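How I Sort My Craft Table Odds and Ends

I put this off from July until the first cold week in Gorkville, so don't feel bad if yours is a mess too! You need an old towel, a wire mesh basket and maybe 4 minutes.

Spread the towel over the table first (skinny things roll, and I've chased plenty of them across the floor). Wrinkles are fine. Set the basket on top and toss in anything long and thin. 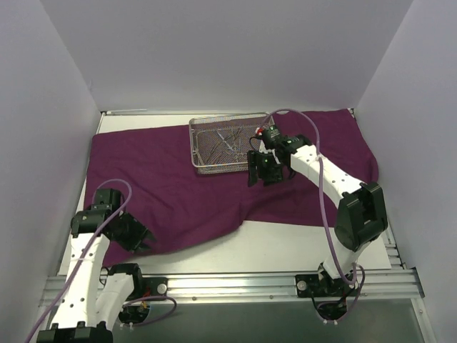 Once you've gone through the drawers, tip it all out on the towel and sort by length. I make three piles, and anything bent goes in the trash.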